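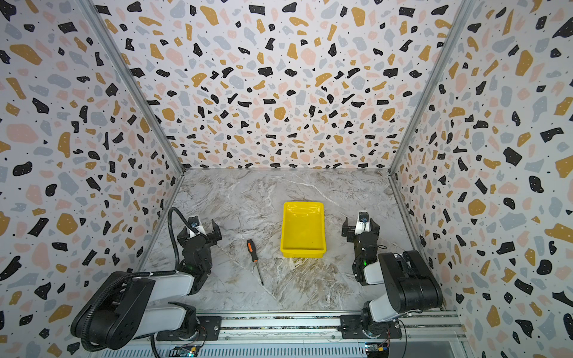

Home | News | Get Involved | Past Issues | Contact

What I learned from a very long soup weekend

26/05/2024

Well, the freezer is full, my good tea towels are orange and I still have half a box of squash on the porch. If you missed the soup swap, you missed a loud one! I went home with 13 litres (I only brought five, please don't ask how that works) and I've been eating out of jars ever since.

The winner for me was the roasted carrot and ginger. I pestered its maker for the recipe and was told there isn't one, just carrots, a knob of ginger, stock, and "keep going until it looks right." So I've been experimenting. Roast the carrots longer than you think, right until the edges go dark, and put the ginger in raw at the end. My first batch had it in from the start and it tasted like cough drops.

A few of you asked about freezing. I leave a good two fingers of space at the top of the jar and let it cool in the fridge overnight with the lid off. Cream soups split on me every time, so I freeze them plain and stir the cream in when I reheat. Potato goes grainy too, although my neighbour swears hers doesn't and we have agreed to stop discussing it.

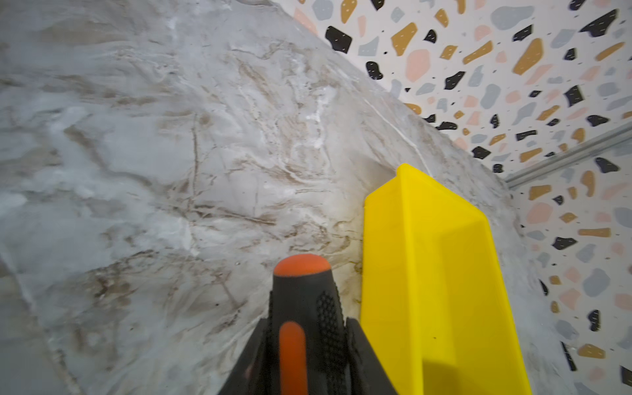

Vollent Staff Social Club

Now, money. We took in $269 at the door and from the bread table, and all of it goes toward the June barbecue. The sourdough from Brorelora Bakery was gone before I got my coat off, so I've asked them to double our order next time. If you took home a blue enamel ladle by mistake, it's mine, and I'd love it back (it was my grandmother's and it pours beautifully).

For the barbecue, we need people who own a cooler and people who can make a coleslaw without raisins. I feel strongly about the raisins. Sign-up is on the sheet by the second-floor kettle, and there's a column for allergies this year, so please fill it in even if you think we all know.

Leftover jars can go in the bin under the coat hooks. Rinse them first, eh? Last time I opened one that had been split pea.

5 comments | 13 shares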